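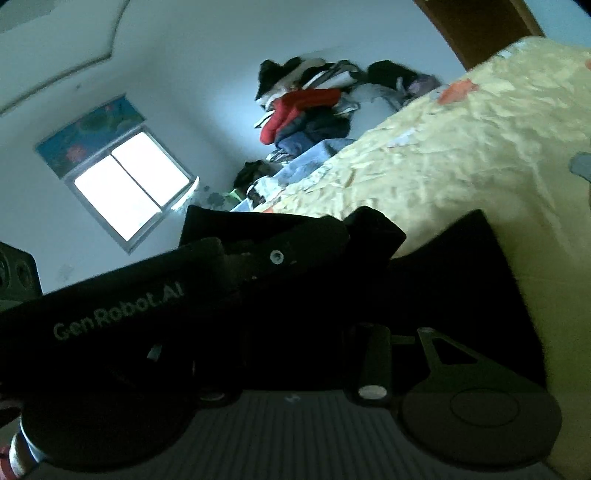

The chair is the real problem in my house. You know the chair. It started life as a place to sit and now it holds the jeans, the other jeans, the sweater that is too clean to wash and too worn to hang up, and a belt. When the chair fills up, things move to the bed. When I want to sleep, they go back to the chair. I have been running this system for years, and I'd pay decent money for a machine that would break the cycle.

So every few months I go and check whether one exists yet. I did it again for this post (May 9, 2025, if you're reading this in some wonderful future where the answer is yes), and I spent way too many evenings watching clips of robots picking up shirts.

Short version: they're better than they were when I wrote about this last November! They are still not coming for my chair.

Let me start with what a bedroom asks of a machine, since I think people who don't fold much laundry underrate it. Take a yellow blanket that somebody got out from under and left wrinkled from one end to the other. Now put a heap of clothes along the far side of the bed, up against the wall, with a red jacket folded over on itself and denim under it. To you and me that's five minutes of grumbling. You grab the jacket by the collar, give it a shake, and your hands know what it is before you've even looked properly. You tug the jeans out from underneath and you don't think for a second about where the jacket stops and the jeans begin.

A robot has to think about all of it. Where's the edge? Is that dark lump one thing or two? If I pull here, does the whole pile come with me? (Yes. The whole pile always comes with you.) A mug stays mug-shaped when you pick it up. A hoodie turns into a different shape every time you touch it, and it hides its own sleeves out of spite.

The clips I liked best were from a small outfit called Bedonico, who have a two-armed thing on a wheeled base that folds T-shirts on a table. It's lovely to watch. It pinches the shoulders, lays the shirt out, smooths it with the side of one gripper like somebody's grandma, and does the thirds. Two shirts in a row came out neater than mine! But then you notice the shirts are all the same size, they start out one at a time, and the table is a nice plain table at a nice comfortable height. No wall behind it, no blanket under it. I left a comment asking if it could do a fitted sheet and I'm still waiting.

Then there's Elov, who are going after the bed itself. Their demo robot stands at the foot and pulls a comforter up toward the pillows, walks around, pulls the other corner, walks back, and pulls the first one again. I timed it at 335 seconds, start to finish. I then went and timed myself and I'm not going to tell you the number, but I had a coffee in one hand. To be fair to Elov, they showed the whole thing at normal speed with no cuts, and I wish everyone did. When a video has that jittery sped-up look, check the corner for the little "8x" before you get excited.

What surprised me this time was how much of the talk is about practice. The folks building these things mostly agree that the motors and fingers are decent now, and what's missing is enough examples of people doing ordinary stuff in ordinary rooms. One way to get those is to have a person do the chore while holding the same kind of gripper the robot would use, so the machine can learn from the hand's point of view. I love this idea. Two round finger pads instead of ten fingers, and you have to get a jacket off a bed with them. I tried a version at home with kitchen tongs in each hand and did one load of laundry that way. Socks: fine. Towels: fine, kind of fun. Pillowcase: I had to sit down for a while. I came out of it with a lot more patience for the robots, and one pillowcase with a small tear in it.

And you need every kind of room, too. The rooms in the glossy demos all look like a hotel nobody has checked into. Real bedrooms have a speaker sitting by the window, a flowery blind, smudges on the wall, beds shoved up against something so you can only get at them from one side. Bright window behind a dark pile of clothes? I can barely see what's in there myself.

On the shop-floor side, things are further along, but not as far as I'd figured. A reader of this blog works at Clernwood, a commercial laundry, and wrote me a long and very funny email after my November post. They handle up to 2664 sheets on a busy day, and the ironing and folding has been done by machine there for ages. Big rollers, flat sheet goes in, folded sheet comes out. But the part where a sheet gets pulled out of a damp tangle and its corners get found and clipped onto the feeder? People. It's the same problem as my chair, just with more steam. They had a picking robot in for a trial and it did all right on pillowcases and got into a fight with the duvet covers. (So at least I'm in good company there.)

I also looked at the El Ouafi home unit, the one a bunch of you sent me links for. It's 1000 dollars to get on the waiting list, and that's just the deposit. The page says it can "tidy soft items," and when you dig down into the questions section, tidy means it picks them up and puts them in a basket. No folding. My first reaction was to laugh, and my second was that I'd kind of take it? A thing that cleared the bed while I was at work and dumped everything in one basket would already be ahead of me most days. I'm not paying that deposit for it, though.

So that's where I've landed for now. One clean shirt on a clear table, sure. One comforter, if you're not in a hurry. A pile against a wall with the jacket on top of the jeans, that's still you and me. If you've seen a machine do a real heap, uncut, send me the link. And if anybody has gotten a robot through a fitted sheet I want to see it immediately, even if it's bad.

I'm off to move the stuff from the bed to the chair.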